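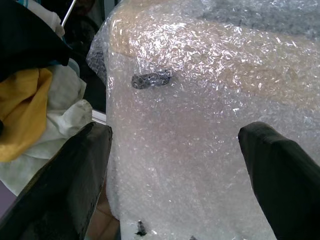
Wrist cam, bubble wrap between the fingers

Lists > Manipulation > Grippers & End Effectors
Search this list Go

Re: Valtine vs. Podetti fingers on cloth

> Do the Podetti pads hold on thin cotton, or do they slide like the Valtine ones?

They hold! I ran 24 picks per pair – same pile of laundry, same two arms – and the Podetti pads dropped 2. 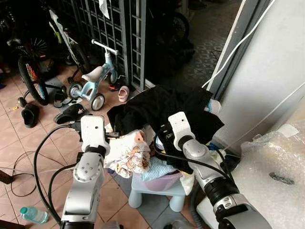

Grip force stayed at the Kaplan controller's default all evening, so there's plenty left to tune.

Segmentation is my next job. Black fingers over a crumpled black cloth are a rough case for any mask, and the mustard-yellow one under it should be far easier. Has anyone tried pale tips?

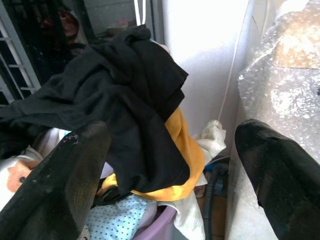 Last updated: June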